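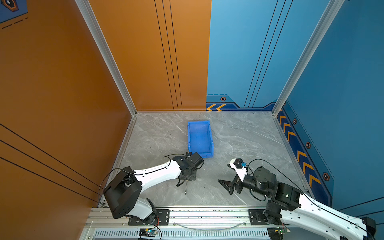 *Two arms and a blue bin.*

**Plornine open day, battery hall and test track. 7 May 2022**

Notes typed up on the bus back, so excuse the order. Left the house far too early, got to the gate with a cold coffee and my registration printed out, which they didn't want. Phone number and a signature, sticker on the jacket, in you go.

Plornine does pack repair and rebuilds for hybrids and EVs. Older hybrids mostly. The kind of car with a lot of miles on it and an owner who'd rather fix one bad module than hear the dealer's price for a whole new pack. I'm one of those owners so I was listening pretty hard.

Nermin Kırmızıgül ran our group. Fast talker, good. Started us in receiving, where packs come in on pallets from garages. Every one gets a paper tag and a number and sits for a day before anyone opens it. She said the wait is to let the voltages settle. Someone asked if you could skip that and she just said no and kept walking.

Teardown next. Yellow line on the floor, stay behind it. Big rubber gloves, face shields, one person working and one person watching, always. The watcher has a hook on a pole. Took me a second to realize the hook is for pulling the other guy off. Cheerful.

Then the sorting benches. Modules get charged and discharged over and over and the weak ones pulled. She showed us a printout for a pack from a taxi: 226 thousand miles, and most of the modules still fine. The dead ones were all in the middle where it runs hottest. Clogged fan filter. CLEAN YOUR FILTER, she said that maybe four times during the tour. On mine it's next to the back seat and I have never once looked at it. Did it tonight. Disgusting.

Warranty talk was in the canteen. Rebuilt pack gets 12 months standard, longer if their own shop fits it. If your garage fits it they want the install sheet filled in and sent back, otherwise no cover. Lots of grumbling about this. A man behind me had been caught out by it and wanted to go through his whole case right there. Nermin was patient with him, more than I'd of been.

Lunch: lentil soup, bread, a cheese thing. Soup very good. Ran out of spoons.

Afternoon was the track, really a loop around the back lot with cones. Three cars to try:

- Tundow hatchback, plug-in. Quiet, soft, seats too short for my legs. Brakes grabby at low speed, you get used to it by the second lap.
- Itix wagon, full electric. Best of the lot. Heavy in the corners but the steering tells you things. Huge trunk. Screen for everything incl. the mirrors, hate that.
- An old sedan with a rebuilt Plornine pack in it. Drove like an old sedan. Which I guess is the point. Switched between gas and electric so smoothly I had to watch the dash to catch it.

Queue for the Itix was silly, 52 people on the sheet when I signed up. Went and had a second soup (borrowed spoon).

While waiting got talking to Doğukan Baysal, who has a garage out at Avcı and sends packs in here. His view: the rebuilds are good, shipping is the pain. Pallet, special carrier, forms, and if the label's crooked it comes back. He's thinking of getting certified to do module swaps himself. Course is only in December, fills up quick, and you need your own insulated tools before they'll let you in. He also said don't buy a used pack off a wreck unless you can see it tested under load. A reading with the car just sitting there tells you nothing much. Wrote that down.

Asked him what he drives. Diesel van.

Gripes. Parking was a field and the field was wet. No signs to the restrooms. The talk on charging at home got moved and they didnt announce it, so I missed the first half and came in on a guy explaining cable thickness. Gift bag had a tire gauge in it though, decent one.

What I'm doing next: battery health check on mine. Their mobile tester does it for 98 and that comes off the bill if you go ahead with a repair. Need to ring and ask if they come out as far as us, the map on the leaflet stops right at our exit. If anybody from the club wants to go in on the same visit let me know, he'll do two cars in a morning if they're parked at the same adress.

Leaflets are in my glovebox, ask if you want one.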